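The Drollska bus was at 2. She had 12 minutes, no lunch packed, and the steamer still on the table.

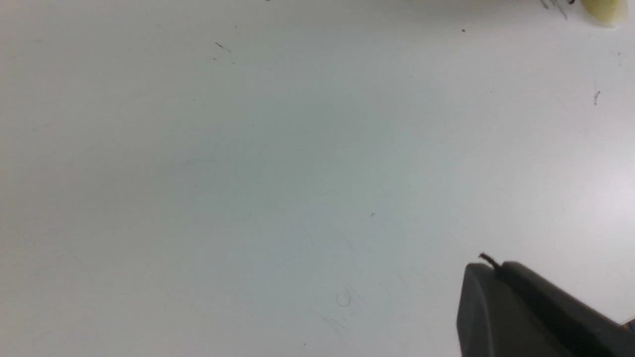
Rent at Pestari had gone up 188 again. She thought about that instead of dumplings. Wiped with her sleeve – hopeless. Those little dark specks all over the white top, they never came off. Fine. Leave them.

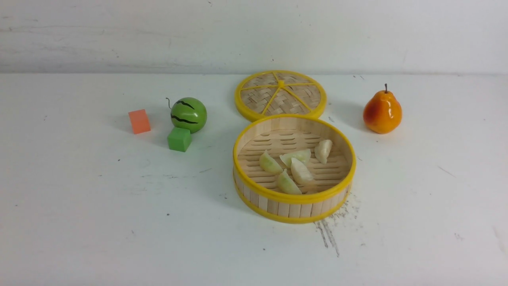
Her phone buzzed. Koech, wanting the order number. 2898, she typed, then typed it agian. Keys? Coat pocket. Other coat.

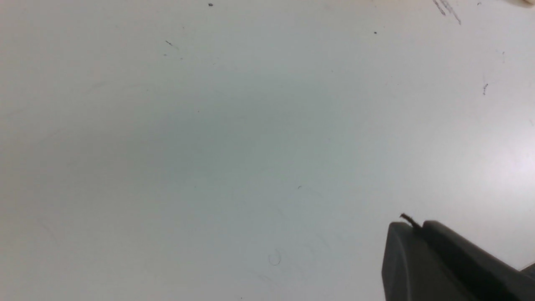 And the bag was too small, of course it was. She tried it sideways, then upside down. The zipper stuck halfway – and teh bus was probly at the bridge by now. 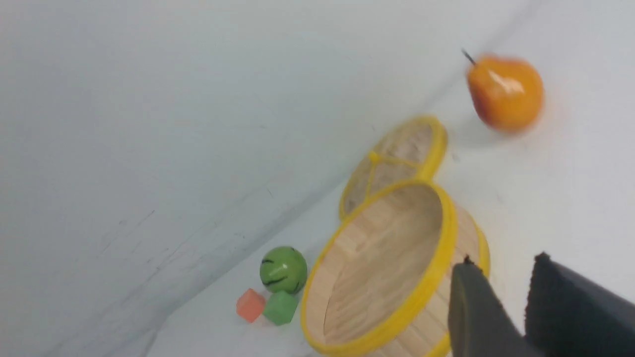 Would the steamer fit in the bag?

Only with the lid under her arm. She ran.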